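Search this journal Enter keyword or author

14 min read

3.2 Snacks, surfaces and the small table

When we began planning the Sikbridge study, we thought of the snack table as little more than a convenience, a spot where people could pick something up on the way back to their desks. It took us most of April, and a good many conversations with the people who passed by it every day, to see that the table deserved a section of its own. Much of the earlier work on eating at the office has looked at the cafeteria or the vending machine, where the choice is made standing in line or in front of a pane of glass. A plain table asks for something different of a person. The food is right there, at about the height of the hand, and it can be looked over, picked up and put back without anyone feeling that a decision has been made.

We kept the selection small on purpose. Every setting offered one piece of fresh fruit, one drink and one packaged snack, and we settled on an apple, a bottle of water and a bag of the savory kind after a short round of tasting at Lins, where the staff were generous with their opinions and with their lunch hours. A gray-painted table with drawers was used for the layout in Figure 4, in which the apple has the left half of the tabletop to itself and the bottle and the green bag are set close together at the back. We call this the "split" layout in what follows.

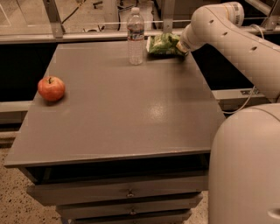
Figure 4. Split layout, with apple, water bottle and snack bag.

The reasoning behind the split layout came from something Lerato Rampersad had noticed in her earlier visits to Hatov, long before any of us had thought of writing it up. She found that people tended to treat a drink and a bag of chips as belonging together, almost as one item, and that fruit placed beside them was easily passed over. Give the fruit a little room, she suggested, and it might be seen for its own sake. We liked the idea very much, and we built the comparison around it. In the second layout, which we call "grouped," the same three items sit within a hand's width of one another at the middle of the table.

In all, 94 people took part, 31 of them at Kallo and the remainder divided between the other two offices. Each person came to the table alone, stayed as long as he or she liked, and afterward sat down with one of us for a conversation of about 10 minutes. We asked what had caught the eye first, whether anything had seemed out of reach, and what the person would usually have at that hour of the day. These talks were a pleasure to carry out, and they often wandered (to school lunches, to a grandmother's pantry, to the right way to store apples over the winter), and we have kept the wandering parts in our notes wherever they touched on how food is set out at home.

Two points from the conversations shaped the coding scheme described in Section 3.3. First, many people spoke of the back of the table as the place for things that are "for later," and of the front as the place for things that may be taken now. We had not planned for this, and we added a code for depth as well as one for left and right. Second, the drawers drew more comment than we expected. Several people assumed that there was more food inside them, and a few said so with some hope in their voices. We kept the drawers shut and empty throughout, and any attempt to open one was written down along with the choice that followed it.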